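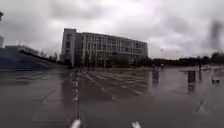
Plaza to Stay Open Through the Rainy Season, With or Without the Sun

TRUMTHORPE – The Trumthorpe Plaza Office confirmed this month that the big paved square in front of the long gray-white building will remain open to the public all through November, in whatever weather the town is given. Going by the past few years, the town will be given rain.

The announcement comes with a short season of outdoor events under the name Wet Feet. It was planned on the assumption that it will pour. Last year's season was called Golden Afternoons, and the office would prefer not to go into it.

The program has 17 events, all free. They include lunchtime walks, a brass band that has agreed to play under umbrellas, and an evening of puddle drawing for children, who are asked to bring chalk and a realistic attitude. Walkers can follow the white lines painted on the ground. They may also ignore them, as most people in Trumthorpe have done since they were painted.

The timber dome

The main attraction is the low timber lattice on the plaza, a shallow dome of curved, interlocking ribs that the office calls Sisitz. It was designed and put together by the Garnel workshop, which spent the summer bending wood and answering questions about whether it was finished. It is finished. The gaps are part of the design.

Sisitz was made from 824 separate pieces, and the workshop reports that 824 of them were used, a result it describes as better than its usual experience with shelves.

The dome sits straight on the paving, and the office recommends seeing it just after a shower, when the slabs take on a shine and the pale wood stands out well against the dark trees. Visitors who come on a dry day will still be let in. 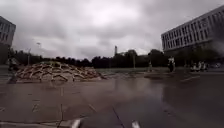
The timber lattice on the plaza, under a full lid of cloud.

Sisitz is for looking at, walking around and arguing about. Climbing is not allowed. The office knows this will come as a blow to everyone under 12 and to a fair number of people well over it.

Getting across in one piece

A guide to crossing the plaza in wet weather has been printed, and 3,000 copies are free from the library and the bus station. It was paid for by Tse, the local shoe repair firm, which has followed the plans for a rainy season with warm interest. The advice in it is simple. Wear shoes with some grip. Take the slabs at a walk. Leave the umbrella at home if the wind is up, or accept that you may not be the one who decides where it goes.

The paving itself has been checked slab by slab, and 164 were lifted and set level again in September. The office makes no promise about puddles. A square this wide and this flat will hold on to some water, and a survey of regular users found that most of them like the reflections, while the rest would like a drain. Both groups have been thanked.

Visitors often ask where to find shelter. There are trees along the edges, which work for the first few minutes of a shower and then begin a second shower of their own. The library, a short walk away, has a roof and has had very few complaints about it.
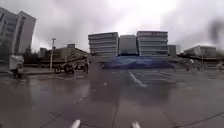
Page last updated: November, 9:40 a.m. (event times corrected)

Program notes

Lunchtime walks start at 12:15 p.m. and last half an hour, or less if the group votes with its feet. The brass band plays at 4 p.m. Puddle drawing starts at 5 p.m. and needs no booking. If the ground is dry, it will be plain drawing.

No event will be called off for rain. Events may be called off for lightning or high wind, and notices will be posted here and on the library door by 10 a.m. on the day. The band has asked for snow to be added to the list and is waiting for an answer.

Groups of more than ten are asked to let the office know before they come. Dogs are welcome on leads. Towels are not provided for dogs or owners.

Press contact: Trumthorpe Plaza Office, weekdays 9 a.m. to 4 p.m. Reporters who want to visit the plaza should bring a coat.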